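Wäsche einsammeln per Fernsteuerung vorführen

Stand: 16. Februar 2022

Die Anleitung gilt für Plaren mit Fernsteuerung über Istow. Vorgeführt wird das Aufnehmen zweier Kleidungsstücke vom Bett und das Ablegen im Korb.

1. Ausgangslage herstellen

Beide Hände öffnen und über die Bettkante heben. Aufnahme erst starten, wenn die Arme stillstehen.
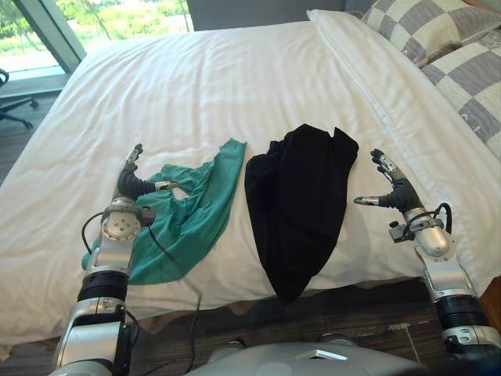

Eine Vorführung beginnt immer mit derselben Armhaltung, die Lage der Kleidung dagegen wechselt. Die Teile nicht glatt ziehen. Liegt wie hier das schwarze Teil mit dem unteren Ende über der Bettkante, greift man es weiter oben auf der Decke. Vor dem Schließen der Finger 3 Sekunden warten.

2. Greifen

Den Daumen seitlich an den Stoff führen, dann die Finger langsam schließen. Das türkisgrüne Teil mit links nehmen, das schwarze mit rechts. 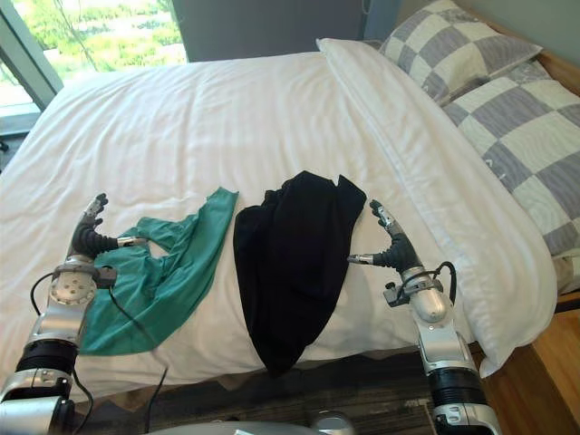 3. Ablegen

Hand über den Korb führen, absenken, öffnen. Hängt Stoff über dem Rand, mit derselben Hand nachdrücken. Eine Vorführung dauert rund 60 Sekunden; nach jeweils 5 Durchgängen die Handschuhe neu kalibrieren.
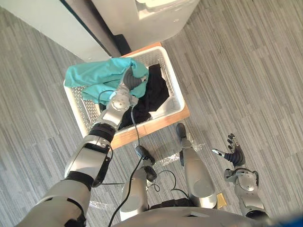 Muss ich eine Vorführung mit Fehlgriff löschen?

Fehlgriffe bleiben im Datensatz, wenn der zweite Versuch gelingt. Alles andere wird verworfen.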